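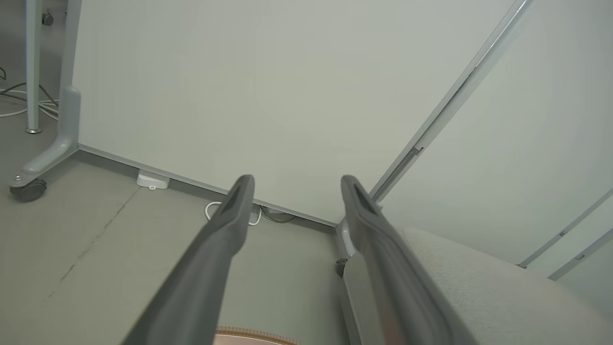

Corner of the room, low down by the pale panels.

August 28, 2020
Iron gall ink, batch 641

Very pleased with this one already! The Mockus galls came (the knobbly ones, small and heavy, hardly any with exit holes) and they are miles better than the bag we had in February. Cracked them in the big mortar with a tea towel over the top, otherwise bits go everywhere. Weighed out 204 g after picking out the dust and a few acorn caps.

Soaked the lot in 1,000 ml of rainwater, lid on loosely. Within an hour it was the colour of strong tea, and by the afternoon closer to stout. Smells like a wet shed, in a nice way. I did a quick strip on Wernik laid paper with a drop of iron solution and it went grey, then blue-black while I was still rinsing the dropper. I never get tired of watching that.

Kept 86 ml back before adding any iron, so that we have some plain gall liquor to compare against. It's in the brown bottle with the chipped neck. Please don't tip it out. 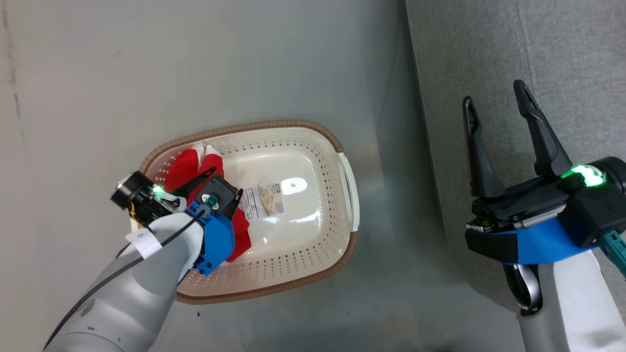 Why does the ink go on pale and then darken?

Most of the colour forms on the page. Fresh ink holds the iron in a form that dissolves well and has only a weak colour, and once it meets the air it changes and locks up with the gall tannins as a dark, insoluble pigment.

Which is also why I want a smaller bottle. Every time we open the half-empty big one it gets a fresh lungful of air and throws more sludge. The last batch had a skin on it you could lift with a pin.

Gum next. I used the Cerico gum arabic, the lump sort, and it took ages to dissolve but came out lovely and clear (the powder always clots on me, however slowly I sprinkle it).

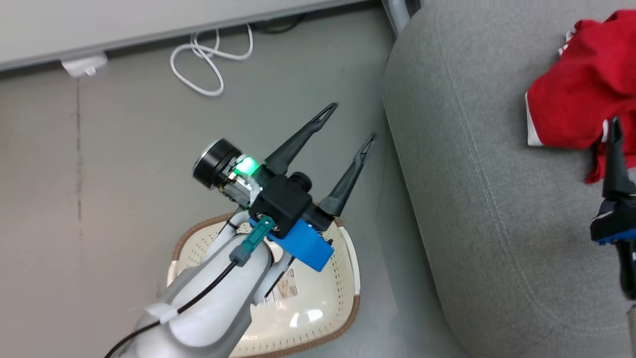

Strained it twice through muslin and then through a coffee filter, and the filter clogged halfway, so the second half went through a new one. Less gum than last time, going by the way it moved off the nib. The old batch dragged on upstrokes and this one just flows, with hairlines as fine as I can manage.

Tried it on three papers:
Wernik laid: crisp edges, no feathering, best of the lot.
Dromutia cotton rag: slightly soft edges but a gorgeous deep black where the strokes overlap.
Cheap copier paper: feathers like mad, and a shadow on the back.

Dip pens only, please. It will eat a fountain pen.

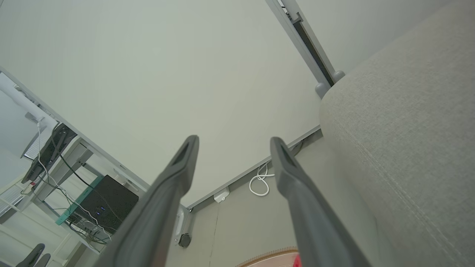
Still to do

Put half of each test strip in the south window and the other half in the drawer, same pencil mark on both.
Crushed eggshell in a small portion, to see if it tames the acid without spoiling the black.
Try a clove in one bottle against mould.
Order more galls from Mockus before they run out, and ask whether they can leave the dust out.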